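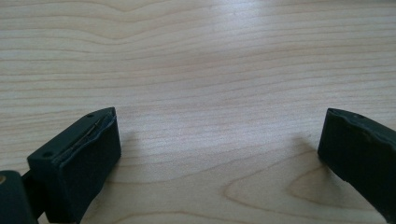 두니텐(Duniten)은 휴대형 그리퍼 ‘유데오(Udeo)’의 손가락 패드가 본체에서 들뜨는 결함을 확인하고 8월부터 무상 교체를 시작한다. 잡는 것이 유일한 업무인 부품이 정작 제 몸을 놓치고 있었던 셈이다. 왼쪽 손가락의 패드 윗선을 따라 난 가는 틈이 초기 증상에 해당하며, 오른쪽처럼 패드 가장자리가 거칠게 일어난 제품도 교체 대상에 포함된다. 자체 점검에서는 그리퍼 20개 중 4개에서 같은 증상이 나왔다. 부상자는 없었고, 플라스틱 컵 하나가 바닥에 떨어졌다. 컵은 비어 있었다.

원인은 접착제의 경화 시간이었다. 규정은 16시간이지만 해당 생산분은 그보다 일찍 포장됐다. 두니텐은 출하를 서두른 점을 인정하며, 서두른 만큼 회수도 서두르겠다고 밝혔다.
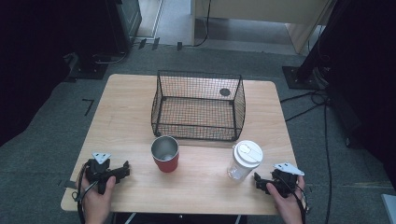

교체용 패드의 검증은 협력사 데레세(Derese)가 맡는다. 시험은 작업자가 양손에 그리퍼를 하나씩 들고 탁자 위의 물건을 다루는 방식이다. 금속 테두리의 빨간 컵, 흰 뚜껑이 달린 투명 텀블러, 검은 철망 바구니처럼 표면이 제각각인 물건을 쓴다. 패드 한 쌍은 파지 동작 100회를 마친 뒤 들뜸 여부를 검사받는다.

사론 알렘네(Saron Alemneh) 두니텐 품질책임자는 “출하 전 검사표에 ‘패드 양호’라는 칸이 있었고, 모두 성실하게 체크돼 있었다”며 “이제 그 칸에는 체크 표시 대신 측정값을 적는다”고 말했다.

패드에 틈이 보이면 사용을 중단하고 구입처에 교체를 신청하면 된다. 순간접착제로 직접 붙인 제품도 접수한다. 이미 여러 대가 그 상태로 도착했다.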